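Speaker notes – "The night the left arm let go"

Opening

Hi everybody, I'm Lena. Say thanks to Yiran Bai for the slot, she moved her own talk for me. Ask who's had a robot drop something expensive. Wait for hands!

What happened

We were running phone handovers on Goneck, our two-arm cell. Run 116 went fine until the left gripper opened with the right one still pulling. Phone went flying, hit the wall, landed face down. I was standing there with a sandwich. (Pause, they usually laugh.)

The part I want to slow down on: the software said both grips were good. No alarm, no stop. It kept going for 17 seconds, two arms politely passing each other nothing.

What we found

The grip check only looked at finger position, and only at the start of a move. When the left controller browned out it restarted with its default, and the default was open. So a power dip turned into a drop – and it could have been somebody's fingers in there.

What we changed

Default is now hold, on both sides. Grip gets checked 60 times a second through the whole move. If either side goes quiet, both arms freeze and you walk over and clear it by hand. Yes, it's annoying. Yiran hates it.

Leave this one up while I talk about the two-sided hold, both grippers on the short ends.
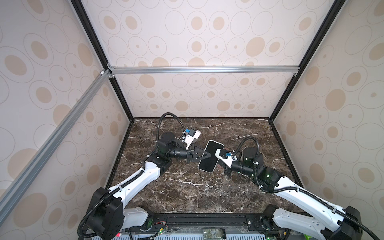
Questions

Somebody will ask about speed. We lost six percent, and I'm fine with that. If they ask about the power supply, send them to me at the break, it's a long story and I get loud.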